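Home Archive Notes About Contact

Writing down the rules for a two-arm cell
Posted in September by the site author

We had three versions of the operating rules for our small two-arm cells. One was a laminated sheet, one was a text file, and one was what people told each other. They did not agree. I spent most of a month getting them down to a single page, and this post is what ended up on it and what got left off.

The project is called Prora. It covers tabletop arms doing household-type jobs: sorting, folding, putting things in bins. The arms are light and slow compared with anything on a factory floor, and that is part of the trouble. People who would never reach into a big industrial cell will reach into one of these with the arms powered because it looks harmless. A small gripper can still break a finger, and a small arm can still pull a cable out of its socket and keep going.

The first draft had 16 rules. The second had 13. The current one has 10, and I think it could lose one more.

The first group is about the state of the table before anyone starts. Only the items in the task sheet go on the surface. If the task is bottles into a bin, the sheet lists the bottles, the bin, and any tool that belongs on the table, and anything not on the list comes off before the arms are enabled. Bottles are empty and capped. We had one with a bit of soda left in it last spring, and the cleanup took longer than the session.

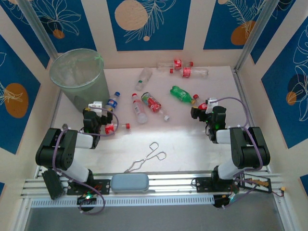 The layout has to change between runs. This one gets skipped more than any other. A person resetting the table ten times in a row will start laying things out the same way without noticing, caps pointing the same direction, the same gap in the middle. The rule says to vary both position and direction, and to include at least one item near each arm and one that is partly hidden from the overhead view. I don't want it any more exact than that. When we gave people a printed grid to follow, they followed the grid, and the results were worse.

The second group is about cables. Every cable that crosses a moving joint gets checked through the full range of that joint, by hand, with power off. You want enough slack that nothing goes tight at full reach, and not so much that a loop can catch on the gripper or hang over the front where someone's sleeve will find it. I used to have a number here for the allowed slack. I took it out. The arms are not all built the same way, and people were measuring the cable and not looking at it.

Open electronics are their own line. If a base board is exposed, no liquids anywhere on the bench, and no loose metal near it. I would like covers on all of them. We don't have them yet, so for now it's a rule.

The third group is hands. Nobody reaches past the front rail while either arm is enabled. Both arms count as live if one is. That second part came out of a disagreement with the Zustley team, who run the same kind of cell and let people work beside the idle arm. Their reasoning was that it saves time on resets. I timed it on our bench and the saving was 6 seconds per reset. I don't think that is worth having two different states for people to remember.

The stop button has to be within reach of whoever is watching, and that person does nothing else. No typing notes or getting the next sheet ready. This was the least popular rule when it went up on the wall and I expect it still is.

The last group is about stopping and logging. If an arm drops something, let it try again unless the item is off the table. If an item is off the table, stop, log it, reset. Don't toss it back in. If the arms touch each other, stop and check both grippers before going on, even if it looked like nothing. Failed runs are kept and marked as failed. Deleting them makes the numbers look good and tells you very little about the setup.

What I left off: dress code, room temperature, how to name files. Those live in other documents. The Takeda room has its own sheet for lighting, and I left that alone too. A rules page that tries to cover everything gets read once, on the first day, and then it's wallpaper.

The open question is sharp and pointed tools. Right now the page says they need sign-off, without saying what counts. Tongs are fine to my mind, scissors are not, and a fork is somewhere in between. Janow has a table sorting tools by tip shape that I may borrow if they let me. Until then, people should ask.

Last updated: September

Previous Next Top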